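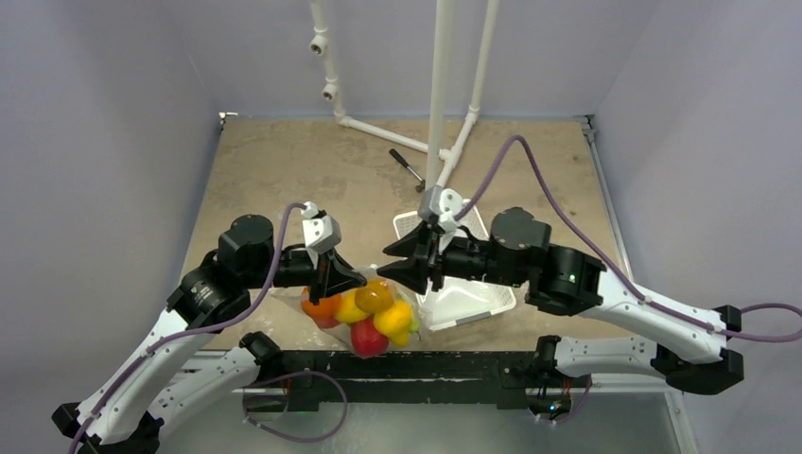
two arms, bag of fake fruit, white basket. the job is fruit into basket

Forum > Home Automation & Tinkering > General
Thread: Can they do chores yet? Put the groceries away edition

banen_basement
23 May 2021
OK so we've had this argument in three different threads now and I want it in one place. Pic at top is the job. Bag of fake produce, orange, lemon looking thing, something red like an apple, a yellow pepper or whatever. Basket next to it. Get the stuff out of the bag and into the basket. That's a chore, my kid gets paid for that chore.
Question for the thread: is a machine going to do this in a normal kitchen in the next 10 years, for money a normal person has. Yes or no and show your work.

Prillo
No.
Clear bag. Shiny, wrinkled, see through. Cameras hate it, you get glare off every fold and the depth goes to mush. Take the bag away and I'd say sure, maybe tomorrow.

dlapointe
Agree with Prillo on the bag but not for the same reason. Seeing it is one thing. The film moves when you touch it. You pinch the bag, fruit rolls, now your plan is garbage. I ran a packing line for years and we never once got a machine to open a soft bag it hadn't made itself. Blow it open with air, suction cups both sides, fine. Bag that's been dumped on a table any old way? That was Rhonda's job.
Dale Lapointe, retired, still opinionated

zisasell
you're all describing 2005. two arms is the whole point. one holds the bag the other one goes in. thats how I do it and thats how you do it. single arm guys kept trying to do it with one hand and then said it was impossible lol

Prillo
Two arms with two fingers each. Go try it. Put on mittens, use thumb and the flat of your hand, no feeling in either. Now find the opening of a produce bag. I can't do that at the store with real fingers, I stand there licking my thumb like my grandmother.

zisasell
I did try it. oven mitts. took me 3 tries to get the bag open and then it was easy
also who cares about the opening, rip it

dlapointe
Ripping is cheating. Also you rip it and the stuff goes everyplace.

zisasell
my wife rips it

Hélène Ross
Not a robot person, I do home care visits, been lurking. Can I say that for my clients ripping the bag would be perfectly OK? I have a man with bad arthritis, he can't open a bag of anything. He doesn't care how tidy it is. If a thing got the apples in the bowl by supper he would be thrilled, even if it took all afternoon. You guys are always on about speed and he has nothing but time.

banen_basement
That's a good point and kind of wrecks how I asked the question. Slow is OK if you don't have to stand there watching it.

Prillo
But you do have to. That's the catch. Hélène would you leave him alone in a kitchen with two of those things swinging around?

Hélène Ross
No. Not today. I would want it to be slow and I would want a big button. I leave him alone with a gas stove though, so.

perron_shop
Shop guy here. Everybody's stuck on the bag, look at the rest of the table. There's a hammer lying behind the basket and a bunch of white pipe standing up at the back. That's the part that looks like real life to me. My bench looks like that. An arm that can only work on a clean surface is no use to me, first thing I'd have to do is clear the surface, and that IS the chore.
So my test would be, do the fruit and don't hit the pipe. Then hand me the hammer.

dlapointe
Hammer is harder than people think. Thin shaft, all the weight at one end. Grab it wrong and it swings on you. We had pick tests on hand tools in January one year and the long ones with a heavy end were the worst of the lot. Flat washers second worst.

perron_shop
Grab it by the grip then

dlapointe
Grip's pointing away. Have to reach over or regrab. Watch the pipe.

zisasell
regrab with the other arm. TWO ARMS. I will die on this hill

Prillo
The fruit is also fake which nobody's mentioned. Squeeze a plastic lemon as hard as you like. Real peach, different story. Real tomato, good luck. I'd want to see it done with stuff from the actual store, a bit bruised, one of them with a sticker coming off.

banen_basement
Fair but you start somewhere. I wouldn't hand my kid the eggs first either.

Prillo
Sure. But then don't say "it does groceries". Say it does plastic lemons.

zisasell
ok numbers. say it works 37 times in a row, same bag, fruit in diferent spots every time. would that count for you or do you just move the goalposts again

Prillo
Same bag, no. Different bags, different basket, different lighting, I'd count it. Make it 123 in a row and I'll buy one.

dlapointe
On my line a miss every 37 would've got you sent home.

Hélène Ross
I drop things more than that!

perron_shop
Ha. Yeah same.
For what it's worth I vote yes on the shop side before the kitchen side. I can bolt stuff down. I can put tape on the bench and tell the new guy don't cross it. Can't do that in a kitchen with a dog in it.

banen_basement
OK tally so far, Prillo no, Dale no with a grudge, Zisasell yes, Perron yes for shops, Hélène yes if slow and has a button. I'm a yes for fruit, no for the hammer. Leaving the thread open, if somebody has done the bag with two grippers on thier own setup post what you used for the opening step, pull apart or tear. And Dale, what were the suction cups you had? Size I mean.

dlapointe
Small ones, bellows type. I'd have to dig in the garage for the part number. Will post tonight if I find the box.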